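Home | Forums | Play & Toys | Search | Log in

Play food storage: tray or bin?

9 replies | 276 views | Share

pokard_mom
We have a play kitchen in the corner of the living room and the food for it is driving me nuts. Right now everything goes in one deep fabric bin. My daughter (3) tips the whole bin over every time she wants one tomato, and then she plays with two things and the rest stays on the rug. I've been thinking about flat trays in place of the bin. Does anyone do this? Does it stay neat or do I just end up with more stuff to pick up?

Annatjie Z.
We switched to trays in July and I wouldn't go back. I have a low shelf with one woven tray for vegetables and one for bread and cake. The rest of the food lives in a closet and I swap it out when they get bored. The kids can see what's there so they don't dump it.

WianK
Trays didn't work for us. My son carries the tray to the couch, everything slides off, and now the tray is a boat. A bin at least has sides. We use a plain plastic dish tub from the grocery store and he knows all the food goes back in it before dinner.

pokard_mom
Annatjie, how much do you leave out at a time? I'm trying to figure out what size to get.

Annatjie Z.
Not much. If it's piled up they start digging and you're back to the bin problem. Mine is the brown wicker kind with a low rim. I put it on the table when we play store and it goes back on the shelf after.
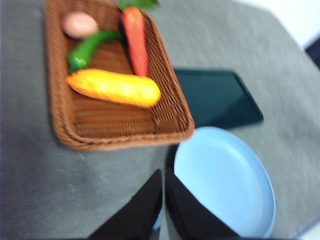

Veggie tray with corn, carrot, green pepper and the egg that always ends up in there

The egg belongs with the breakfast things but I've stopped moving it. For size, I'd lay your longest piece down flat and buy a tray that holds it with room left over. I bought one too small the first time and the corn hung over the end.

Precious L.
I like that. Is wicker a pain to clean? We had a wicker basket for play dough tools and I never got the crumbs out of it.

Annatjie Z.
I wouldn't use it for play dough. For plastic food it's fine. I turn it upside down over the trash and tap it, and if it's dusty I use the brush on the vacuum. The food itself gets washed in the sink with dish soap.

WianK
My issue with wicker is the ends. Ours started to come apart at one corner and there were sharp bits sticking out. I snipped them and more came loose. If you go with a tray I'd get a solid one, wood or plastic.

Dumi_N
Agree with Wian about checking the ends, but that's a reason to look it over before you buy, I wouldn't rule out the whole type. We've had ours a long time and it's still in one piece. I ran my hand along the rim in the store and put two back.

Also, watch the small stuff. If there's a baby in the house, anything that fits in their mouth should stay in the closet.

pokard_mom
No baby here, but good point for when my nephew visits. I found a tray at the thrift store today, a bit bigger than I wanted. I put the fruit in it and left the rest in the bin on top of the fridge. She asked where the pizza was within five minutes.

WianK
Give it a week.

Annatjie Z.
Let her trade. She gives you something from the tray and you get the pizza down. It worked with my older one, less so with the younger one, who wants to keep both.

Precious L.
I'm going to try the tray for vegetables and keep a tub for the dishes and pans. Ours is mostly pans anyway.

Log in to reply | Share (9)

Related threads
Play kitchen in a small apartment, where did you put it?
How often do you rotate toys?
Getting marker off plastic food
Wooden or plastic play food for a 2 year old
Playing store: what do you use for money?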